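The public baths that stayed open

Most towns the size of Trostandale gave up their public baths when apartments got showers. The one on Penier Street closed for two winters, then reopened under the same rules it had always had: no phones past the lockers, an hour and a half per ticket, soap not included.

On a weekday morning the line forms before the doors are unlocked. Regulars bring their own towels and a plastic bag for wet things. Some live in old buildings where the hot water runs out after a few minutes. Others have perfectly good bathrooms and come anyway, mainly for the company.

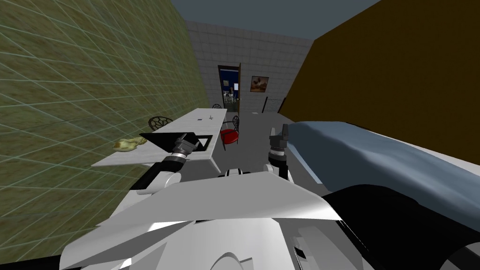

Benedek Tóth

Tile is what people ask about first. Older bathhouses bought whatever the nearest kiln could deliver, and the colors ran from cream to dark green depending on the batch. Repairs were done with leftovers. Where the leftovers ran out, a wall might change shade halfway along, and regulars used those changes to give directions.

Grout causes more trouble than tile. Steam works into the joints, and a neglected wall can start shedding pieces within a few years. The Penier Street crew regrouts one section every July, when attendance is lowest, and keeps the rest open.

Heating is the largest bill. The old boiler burned oil and needed a person beside it all day. Its replacement runs on heat piped from the laundry next door – an arrangement copied from Lalomholm, where the bath and the laundry have shared a basement for decades.

A ticket costs 6 dollars, or 2 for anyone over seventy. The bath sold 701 tickets in its first week back. Numbers have settled since then, with Sundays still the busiest. The hot pool closes half an hour before the rest of the building.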